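How to pack a snack box for the mail

Quick one, because people keep asking how I do these. Takes 11 minutes if everything's already out.

What you need
A shallow cardboard box, no lid is fine, you can slide it in a bigger one later
Snacks, candy, whatever they miss from home
Something soft — hat, socks, a scarf
Tape. More tape than you think

Step 1. Dump everything on the bed. Not the floor, your back will hate you. Spread it out so you can see what you've got.

Step 2. Sort by squish. Hard stuff in one pile, chips and anything puffy in another. Florian Egger packs by color, looks great, arrives as crumbs.

Step 3. Small flat things go in first. Single candies, little packets, push them to one side so they dont get lost under the rest.

Step 4. Bags next. Hold them by the crumpled top end and lower them in, don't drop. Stand them up if the walls are high enough, otherwise lay flat and overlap.

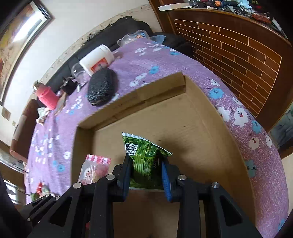

Step 5. Tubs and anything with a screw top — check the lid, then a strip of tape around it. I lost a whole box to a leaky tub on the way to Norneck.

Step 6. Knits and cloth last, stuffed in the gaps. Shake the box. If it rattles, more socks.

Step 7. Weigh it before you seal teh outer box. Mine to Virport came in at 1,234 grams and I had to pull 3 packets out to save on postage.

Label on top, second label inside. Mail November boxes early.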